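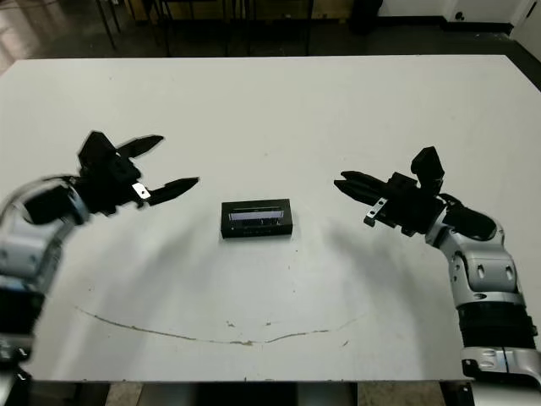 Monday, glaze bench

4 min read

Okay, so the tenmoku. I finally opened the kiln at 7:40 this morning (I know, I know, it was still warm enough to sting through one glove) and the news is mixed, mostly good, with one tile that looks like somebody spat coffee on it.

Quick recap for whoever reads this after me. We ran out of the old Kaltby feldspar in January, and the new bag is from Gerlach. Same type on the label, but it does not behave the same. The last two batches went on fine and came out dull brown with pinholes, and I was ready to blame the kiln, the weather and myself. Marlene Ehlers looked at them for ten seconds and told me I was mixing too thick. She was half right, as usual, and I'm writing that down so she can't say I never admit it.

What I did this time: one 2000 gram dry batch, split after sieving. Half went into the bucket with the blue lid at the old thickness, half got thinned down in the bucket with no lid (where is that lid??). For the thin half I stopped adding water when it ran off the whisk like light cream and stopped leaving ridges. I know that's not a measurement. The hydrometer is still cracked.

Test tiles are the stoneware ones from the Sturndale clay, bisqued last month. Dipped, not poured. Short dip on the thin, long dip on the thin, short dip on the thick. I numbered on from the last series, so the first one in this lot is 106 and the last is 126. If you find a loose tile with an iron oxide smear over the number, that's 15, it's ancient, it lives in the wrong drawer and I keep it for sentimental reasons.

Results, in the order I pulled them out:

Thin, short dip: rusty all over. Pretty if you like rust. Too thin for what we want on the bowls, but I'd happily use it on the outside of a planter.

Thin, long dip: YES. Black where it pooled, that nice red-brown break along the edges and over the throwing rings, and hardly a pinhole on any of them. I held one up to the window for way too long. Tile 118 is the one to match. I've put it on the shelf over the sink, please don't take it home, I will notice.

Thick, short dip: same old pinholes, plus a crawl on the bottom corner of two of them. I think the crawling is dust. Those tiles sat out uncovered while I was sanding feet on the other side of the room, which was dumb. I'm wiping everything with a damp sponge before the next round.

The coffee-spit tile was 109 and I'm pretty sure I touched it with wax on my thumb. Not counting that one.

So the new feldspar seems happy with a thinner mix and a longer dip, at least flat on a tile. Vertical surfaces could be another story. It ran a little more than I'm used to, and one long-dip tile came within a hair of the shelf. Cookies under everything for the next firing, and leave a good bare band at the foot, wider than feels necessary.

Other thing I want to try is a slower cool. The Cestell controller has a hold step in it that we never use because the manual is terrible. I got as far as the second menu on Friday's firing and chickened out, so what you see on these tiles is just the ordinary shutoff and natural cool. If anyone has done a hold on the way down with an iron glaze, come find me and tell me where you stopped it! Marlene thinks it'll bring up more red. I think it might go matte and sulky. We have a slice of cake riding on it.

To do:
- six small bowls, long dip, from the no-lid bucket
- new hydrometer (plastic this time, please)
- re-sieve the thick half and thin it to match, then label both buckets properly
- kiln wash on the bottom shelf, it's flaking again
- move the sanding to the porch
- find the lid

Also, the cone pack on the middle shelf was down flat and the one on the bottom was barely bending, so keep that in mind when you load. All the good long-dip tiles were middle shelf. I want to run a couple at the bottom before I get too excited about this recipe. Bowls get dipped tomorrow if the bisque is cool.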